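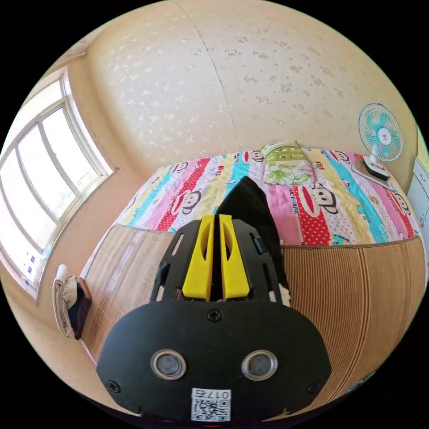 Small bedroom, lots of sun. Bed first, then the rest.

HOME TIDYING HELPERS WANTED – PART TIME
Kastcombe Home Help, Clurkunstead and Jotbridge

Seven openings, start as soon as you can. We go into people's homes and put rooms back in order. Bedrooms mostly. Beds, folding, clothes put away, bags back where they go, floors. No deep cleaning, no windows, no ovens. We have a separate crew for that and they are full right now.

Pay is $116 a shift. One shift is three or four homes depending on size, paid the same either way. Travel between homes is on the clock. Bus fare paid back at the end of the month, keep your tickets please, I can't do it from memory.

Shifts:
Mornings 8:30 to 1:30
Afternoons 1 to 6
A few early evenings in Jotbridge, ask if interested

Minimum two shifts a week. More if you want them, we have 57 homes on the books and not enough hands.

What you would be doing
Make or straighten the bed. Every household does this differently so read the card before you touch anything. Some people want the quilt spread out flat, some want it folded long and kept along the wall side, some want it off the bed completely until night. Sleeping mats get wiped with a barely damp cloth, along the slats, never across. Don't fold a mat unless the card says it folds.

Clothes on the bed: fold and sort by person if you can tell. If you can't tell, one neat pile and leave a note. Dark things apart from light things, lint gets everywhere otherwise. Bags get moved, never opened.

Then floor, bedside, door handle, done. A small bedroom should take you 25 minutes once you know it. First time will be longer and thats fine.
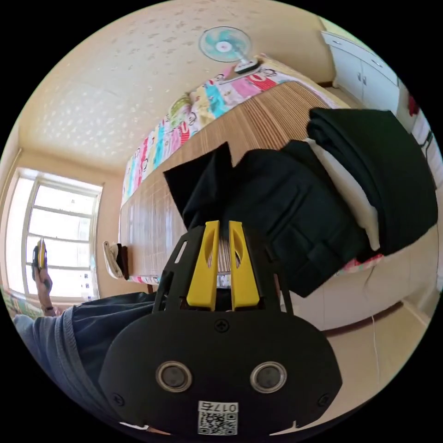

Clurkunstead, March

Update since the first posting – two of the Jotbridge mornings are taken, everything else still open. Also a few people wrote asking about kids' rooms. Yes, there are plenty. Bright patchwork quilts, monkeys on them, the works. If you only like plain white hotel sheets this may not be your job.

And yes to bamboo mats. Several of our families sleep on them most of the year. If you grew up with one you already know how to look after it. If not, Hưng Lò shows everybody on the training morning, takes ten minutes. Main thing is keep your rings and bracelets off, the edges catch.

Who we are looking for
Over 18. Can lift a full laundry basket up one flight of stairs. Okay around kids and the odd cat. On time, or you text when you're not. Experience is nice but we have hired people straight out of school and people who had never worked outside their own home, both went well.

You don't need a car. You don't need your own supplies, the kit bag is ours – cloths, lint roller, dustpan, spare pillowcases, the cards. Return it restocked. Please, restocked.

English or Vietnamese is fine, a lot of our households speak both. Cards are in both too.

Not for you if you need full time hours from the first week. Wish we could, can't promise it. 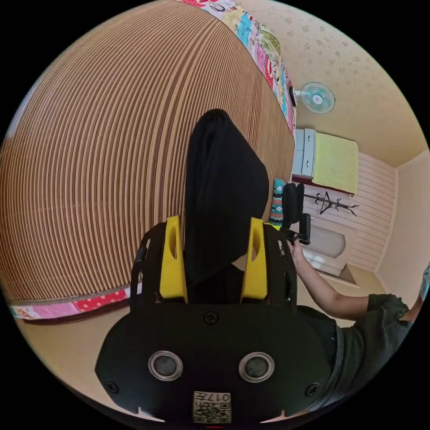
Training is one paid morning, same rate as a shift. You do one bedroom with Hưng, then one on your own while he has his coffee and checks it after. He is picky about corners. Tuck the border of the bedding so it hangs even on the side facing the room, that is the part people see when they open the door. He will make you redo it. Everyone redoes it.

After that you go out in a pair for your first four shifts, then pairs or solo, your choice. Most stay in pairs. Goes faster with two on a big bed, one each side, and somebody to talk to.

Houeshold rules we do not bend on: shoes off at the door, phone in your pocket, nothing thrown out without asking. Not even a receipt. Found money or jewelry goes on the card and in the dish, every home has a dish.

How to apply
Come by the office, 316 Birhane Street, side entrance, up the stairs, between 9 and noon. Or leave a note in the box with your name, phone number and which shifts you can do. Ask for Nga Khổng, that's me. No resume needed, though bring one if you have it. One reference, can be a neighbor or a teacher, just not a relative.

I call people back in the afternoons. If you miss me I will try once more, after that please call back yourself. Open until all the spots are filled.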